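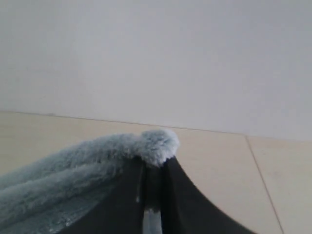
Orvokki Ruotsalainen
Product Manager, Laundry and Drying, Hämäläinen

Skanora Ceiling Airer
Item no. 1703
Updated March 2020

The Skanora is a pulley airer for laundries, bathrooms and covered verandas. You lower it to load it, pull it back up and tie the cord off on the wall cleat. It uses no power and takes up no floor space.

The rails are Cedero ash, sanded and left unfinished. The end brackets are cast iron with a grey powder coat – the same colour we have used since the first batch. Rails are 900 mm long and can be swapped one at a time if one gets damaged. Keep the offcuts from the packing blocks, as they make good spacers for an uneven ceiling.

In the box
Rails
End brackets
Double pulley and single pulley
Cotton cord
Wall cleat
Ceiling hooks for timber joists

Fixings for concrete or steel are sold separately. Please don't hang the Skanora from plasterboard alone, even with heavy anchors. The hooks need to go into a joist or a batten fixed across joists.
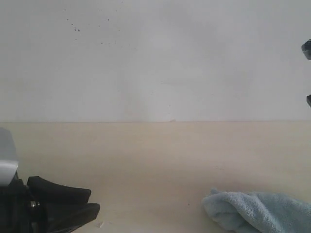 Tabletop against a white wall.

Putting it up
Most people need two hours and a second person to hold the far end. Find the joists first and mark both hook positions before you drill. The double pulley goes on the side nearest the cleat. Thread the cord with the airer resting on a table, then lift. If one end rides higher than the other, let out the cord at the knot above the bracket until it sits level. We changed the cord in November to a tighter braid, which runs more quietly but feels stiff for the first few weeks.

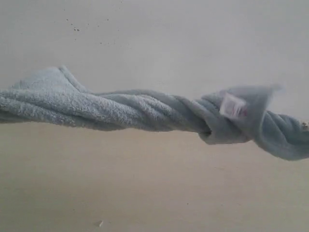 Loading matters more than people expect with a pulley airer. Spread the weight along the rails and put heavy items near the brackets. Towels should be opened out flat and hung over a single rail. Terry cloth twisted up like the blue-grey towel shown has very little surface open to the air, and the thick bunched part will be the last bit to dry. Shake it out, fold it once over the rail and leave a gap before the next one. Sheets can go across 3 rails if you fold them lengthwise first.

Care
Wipe the rails with a damp cloth. Grey marks on the ash come off with fine sandpaper. Check the cord for wear once a year and replace it if the braid looks fluffy near the pulleys.

Warranty and spares
Iron parts and pulleys are covered for 2 years. Cord and rails are not covered but are always in stock at our Skeltuvik counter, or can be posted. Quote the item number when you order – older brackets take a narrower rail.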